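Folding jacquard pants without a line down the front

brumar_hill
I have a pair of cream jacquard pants, raised flower pattern, fairly stiff. Every time I take them out of the drawer there is a hard crease across the thigh and the raised part looks flattened there. I've been folding them in thirds like jeans. Should I hang them? My closet rod is full and I have 10 good hangers, all in use.

tinlid73
Hang them. Jacquard doesn't like being folded. Clip hangers at the waistband, done.

oatfield
Clips leave dents in the waistband on that kind of fabric. I ruined the look of a skirt that way. I'd fold in half lengthwise, then once over, loosely, and put them on top of the pile.

tinlid73
Put a piece of felt under the clip. I have had mine hanging for years with no dents.

farnau_406
What is the fiber content? Cotton jacquard will steam out in a minute. If it's mostly polyester the crease can be stubborn, and you want to avoid it in the first place.

brumar_hill
Label says cotton with some polyester. It doesn't say how much.

farnau_406
Then iron from the wrong side, medium heat, with a towel underneath so the pattern has somewhere to go. Don't press on the flowers from the front.

oatfield
Agree on the towel. I still say the folding is the problem. Thirds is too tight.

Do it on the bed so you have room. Close the button first or the waistband slides around on you. One leg over the other, waistband straight, then smooth it down to the hem with your hand.
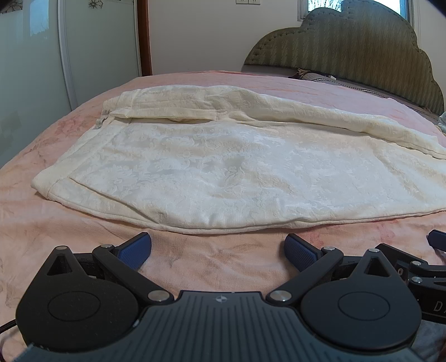 After that it's one fold, hem up toward the waist, and stop there. If your drawer is too short for that, roll a hand towel and lay it inside the fold. It keeps the bend round.

tinlid73
That's a lot of towel for one pair of pants.

oatfield
It's one towel.

brumar_hill
Tried the single fold with the towel. It fits if I move the sweaters to the shelf. I'll leave it until June, when I start wearing them again, and see what the crease looks like. Not buying clip hangers for now.

farnau_406
Check the pockets lie flat too. Mine left a ridge on the front.

Contact | Copyright Zalcombe Home Forums | Back to top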